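Cardboard Sorting Boxes: FAQ
Nimarville Toy Library, page kept by Marcelle Poulain

Do we need to buy a sorter?
I doubt it. Lemaire sells one for 89 dollars. Ours is three cardboard boxes with a hole in each top, and the edges did tear a bit on the yellow one.

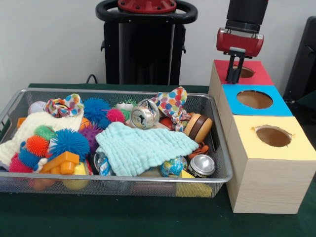
Does sorting teach anything?
The leaflets promise plenty. I'd settle for a tidier table. Spiky balls are easy to grab, so start there. Cloths are harder to call: does a muslin belong with the soft toys? Ask two adults and you'll get an argument.

How full should the tray be?
Less full than ours, if you ask me. 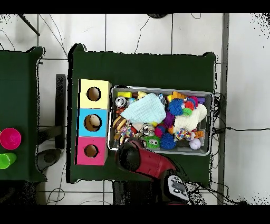

Spiky balls, cloths and a knotted rope toy, waiting for a box.

Can we borrow the set?
Yes, for 3 weeks. Ask Ketsara Ratanaporn.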